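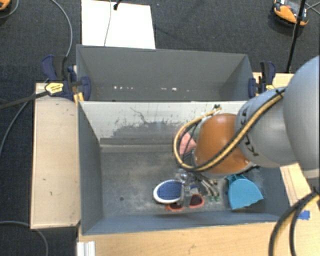 Two months with a picking arm on the returns bench - what changed for us

Forum: Shop Floor Talk > Automation and Robots
Page 1 of 1

lidsandbins
Posted in August, 7:12 am

Long post, get a coffee. I lead the early shift at the Skeltau returns center in Morris. We take back plastic toys, play kitchen stuff, storage tubs with their lids, all the small bits that come home from stores loose or in torn packaging. For as long as I've worked here, the job has been people standing at a bench with a tote of mixed parts on one side and a pile of sorted parts on the other. On a normal day roughly 3,000 pieces go through us.

Since the start of summer we've had an arm on one of the benches and I am having more fun at work than I've had in years! I wanted to write down what it's like from the floor, because most of what I read before we got it was written by people who sell them.

The setup is pretty humble. Two gray bins with sloped sides, one behind the other on a wood tabletop, and the arm reaches in from the side. Parts go in the near bin, the arm picks them out and moves them over to the far one. The slopes are my favorite thing about it. Stuff slides back down to the middle, so the gripper isn't forever trying to dig something out of a corner. The far bin is held down with blue bar clamps, which I thought was a temporary thing, and now I never want anything else. When we need to shift it a little we loosen, nudge, tighten, done before the kettle boils.

What changed for the people:

Nobody lost hours. I know that's the first question. We're still a crew of 36 across both shifts and the same names are on the schedule.

The first pass is now partly the arm's. It separates, we check. Checking is sitting-down work, and for a couple of our folks with bad hips that is a very big deal.

We have a new job that didn't exist before, which is feeding and watching the arm. We call it "minding". You load the bin, you watch how it's doing, you step in when it gets stuck on something. Everybody who wants to learn it gets to learn it.

Kittipong Thammasiri from maintenance has been teaching the minding. He used to fix our conveyor and the baler and had never touched a robot until spring. He's great at it. He makes everybody stop the arm and start it again by themselves on day one, before he explains anything else, so you aren't scared of the button.

Happy to answer whatever!

packbench_dee
7:40 am

Love this. What does it do with flat things? We trialed something like this at my last place and anything flat on the bottom was a nightmare. Lids especially.

lidsandbins
7:58 am

Ha, you went straight for the sore spot. Yes. Lids. A round lid lying flat on a flat floor is the hardest thing we give it. If it's got a rim that stands up a bit there's something to grab, and if it's leaning on another piece it's easier still. So we've gotten into the habit of not shaking the bin level after we load it. Leave it in a messy heap and the lids end up propped on top of other things. Feels wrong to anybody who was trained to be neat (me) but it works way better.

Half-round pieces that stand up on their own are a treat by comparison. It loves those.

oldconveyor
8:21 am

I'll be the grump. I've been through three of these "it just helps you" rollouts. First year the headcount is the same. Then people leave and they aren't replaced, and you look up one day and you've got half the crew minding machines and the pay is what it was. What did they put in writing?

Also, how many picks is it doing compared to a person? You skipped that.

lidsandbins
8:45 am

Fair on both.

Speed: it's slower than a good sorter. A lot slower than Dani on our crew, who is a freak of nature. On my notes from last week, out of 100 parts I loaded for it in one go, it needed a hand from me on a bunch of them, nearly all thin or flat. I didn't write the exact number down so I'm not going to make one up. It doesn't need to beat Dani, though. It runs while we're in the morning meeting and while people are on break, and the pile is smaller when we come back.

Writing: we have a letter from site management that says minding is a paid skill step, same as the forklift ticket. It does not say anything about replacing people who leave. I asked. I was told it would be "looked at". So you're right to poke at that and I'm going to keep asking.

oldconveyor
8:52 am

"Looked at." I have a drawer full of looked at.

Good on them for the skill step, though. We never got that.

Tamsin_R
9:30 am

I do safety at the Clunach site (different company, similar work, we do kitchen plastics) and I have questions, friendly ones! When your minder steps in to free a part, is the arm stopped, or just paused between picks? And who decides it's ok to go back in?

lidsandbins
9:47 am

Stopped, always. Hand on the stop, look at the arm, then reach. Same person starts it again, no handing over halfway. Kittipong's rule is that if somebody talks to you while you're in there you don't answer them. People thought it was rude for about a day and now we all do it.

We also had to work on cables. The arm has its own running along the outside of it, and then there are the ones on the tabletop and the floor. The first couple of weeks I was stepping over stuff all morning. If I could do one thing again I'd sort out the cable runs before anything ever moved.

Tamsin_R
9:55 am

Good rule, stealing it. And yes to cables. Ours are on the floor too and I don't love it. Tape them or cover them at the very least where people walk. On carpet get the fabric kind of cover, the rubber ones creep.

grabbyhands
11:04 am

Integrator here (small outfit, I don't sell to returns places so no pitch). Couple of thoughts for anyone copying this.

Sloped bin walls are a great idea and also they eat your reach. The arm has to come down steep, and if your wrist is chunky it'll get near the wall before the fingers get to the part. Check that before you build the bins. I've seen people make lovely deep bins and then end up with a band all the way around that the gripper can't get into.

Second thing, I disagree with leaving the heap messy. Works for lids, sure. But parts on top of parts means you get doubles, two pieces coming up together, and then your count is off and a person has to find it. I'd spread them and change the fingers for the flat stuff.

lidsandbins
11:20 am

We don't count at that stage, it happens later at the check bench, so doubles don't hurt us much. If you count on the pick I can see it going the other way. Good point about the walls. Ours are shallow enough but that was luck!

Westo
12:15 pm

Minder on the late shift at Skeltau here, hi boss :)

I want to back up the part about the fun, and add one thing you left out. It's lonelier. At the old bench there were four of us elbow to elbow and we talked the entire shift. Minding is one person and an arm. I like the arm, I really do, I cheer for it when it gets a lid. But by the end of an evening of it I've said maybe ten words to anybody.

What helped was when we started swapping every hour. You mind, then you check, then you're back on the hand bench with the others. If they ever make it one person all shift I'd ask to go back to sorting.

lidsandbins
12:31 pm

Thank you for saying this here, and you should say it in the meeting too because I'll back you up. Early shift swaps at breaks only. I'm going to move us to the hour starting next week.

packbench_dee
1:10 pm

This is the most useful thing in the thread for me. Our trial died and everybody blamed the lids, but I think people were just bored stiff over there in the corner. They'd put it as far from the other benches as they could get it.

oldconveyor
1:26 pm

Where's yours in the room, Skeltau people? Next to the others or off by itself?

Westo
1:41 pm

Off by itself a bit. Could be closer. There's a pillar.

grabbyhands
2:03 pm

Move the hand bench, not the arm. Every time you move the arm you get to redo your positions, and you'll be swearing at it for a day. A bench has legs, four people can carry it.

lidsandbins
2:20 pm

Oh that is so simple. We've been talking for weeks about moving the robot and it never crossed my mind to move the other thing. I'm going to go measure around the pillar at the end of shift.

Somebody messaged me asking what we load first thing in the morning. Big easy shapes, bright ones, a few at a time. It gives whoever's new a good run before the thin stuff shows up, and you can see how the arm is behaving without having to stop it every minute. After first break we go to the mixed totes.

Tamsin_R
2:38 pm

Would you be up for a visit? Two of us from Clunach, maybe when you've got the bench moved. I'd like our people to talk to your minders with no managers in the room, me included.

lidsandbins
2:44 pm

Yes please! I'll ask about the visitor forms and message you. Westo, you're on late that week I think, want to do the talking?

Westo
3:15 pm

Sure. I'll save up some lids.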